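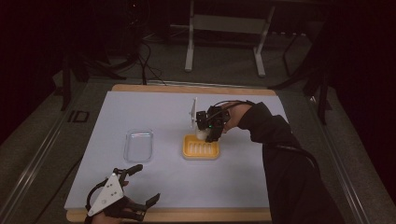 Balthasar Pichler keeps his beans in the spare bedroom. The bed went to his niece years ago and the room now holds shelves on three walls, a dehumidifier and a chair. He doesn't heat it. In winter he wears a coat to work in there.

18/08/2023 | 14 comments | Share

Pichler runs Pomico, a mail-order seed business on the edge of Drokville. He sells beans, peas, a few pumpkins and one lettuce. The lettuce is there because customers kept asking for lettuce.

"I don't like growing it," he says. "It bolts, the seed blows all over the place and you spend an evening picking fluff out of your jumper. But people want to put a lettuce in the same order as their beans, so I've got a lettuce."

He came to seeds sideways. For most of his working life he drove deliveries for Carkumer, a farm supply firm, and a good part of the run was to older properties where the owners had a vegetable patch behind the house. He'd be offered a cup of tea and usually went home with something in a paper bag.

"It was beans mostly. Beans are what people keep. You don't have to do anything clever, you leave the last pods on the plant and shell them when they rattle. I met people who'd been growing the same bean their grandmother grew and had no name for it. They just called it the bean."

He wrote the name of the family on each bag and the nearest town. He says he wishes he had written more.

"I've got one that says 'Keith, brown, good'. I don't remember Keith. It is good, though."

The first season he grew them out properly he had a strip of ground along the fence and made most of the mistakes available. He planted two climbing beans on the same frame and couldn't tell at picking time which pods belonged to which. He picked a whole row too early. He put a batch away before it was dry and opened the jar in October to find it grey all through.

"That was a family bean, too. I had to ring up and ask for more. She was very nice about it but she made me wait until she'd finished talking about her hip."

These days he bites them. If a bean takes a dent from his teeth it goes back on the rack. If it doesn't, it's ready for the jar. There are meters for this and he owns one, a present, which he used for a fortnight.

I asked him about cross-pollination, which worries a lot of new seed savers. He thinks they worry too much about beans and not enough about pumpkins. Common beans mostly pollinate themselves before the flower opens, so a few metres between varieties is enough for him. Runner beans are a different matter, and he grows only one kind a year. Pumpkins he does by hand, taping the flowers shut the night before and opening them in the morning with a male flower in his other hand.

"You've got to be up before the bees. I'm not always up before the bees. If I've slept in, I don't sell that one as seed, I make soup."

Last year Pomico sent out 3000 packets. He filled all of them himself at the kitchen table, using a coffee scoop for the big seed and a folded card for the small. It takes up most of June and July. He listens to the cricket if there's any on overseas, otherwise the radio. He tried paying a neighbour's son to help, but the boy got bored and the peas came up short.

The packets are plain brown with a stamp. Customers have suggested colour pictures, and he priced it once and found he'd have to put 50 cents on each packet. He decided against it.

"Everyone knows what a bean looks like. If it's purple I write purple."

He is careful about what he claims. Some of his beans came with a story attached – a ship, a gold rush, a great-aunt from somewhere in the Tyrol – and he passes the story on with the name of whoever told him, and leaves it there. He has had letters from people telling him a variety is really something else from an old catalogue. Sometimes he grows the two side by side to see. Twice he's had to admit the letter was right.

What sells best is a flat green climber he got from a dairy farmer. What he'd like to sell more of is a small speckled drying bean, slow to cook and poor to look at, which he eats himself once a week with onion and a ham bone. He soaks it overnight, changes the water, and boils it hard for ten minutes before turning it down. He was firm that I should write down the ten minutes.

"People put raw beans in the slow cooker and then wonder why they're crook for a day. Boil them first."

For anyone starting out he suggests one variety, a dwarf bean, and a row long enough that you can eat from one end and leave the other alone. Tie a bit of wool around the plants you're keeping or someone in the house will pick them. Keep seed from plenty of plants if you can, and pull out any that look sick or odd before they flower.

He's not sure what happens to Pomico after him. A couple in the next valley have taken duplicate jars of most of the collection, and he has started typing up the cards. He is up to the letter G.

"It's slow going. I type with one finger and I keep stopping to look at the beans."

The new list comes out in spring. He posts it to anyone who sends a stamped envelope, and he'd like you to write your address clearly.

Shared 2 times | 14 comments

Contact us | Copyright 2023 | Back to top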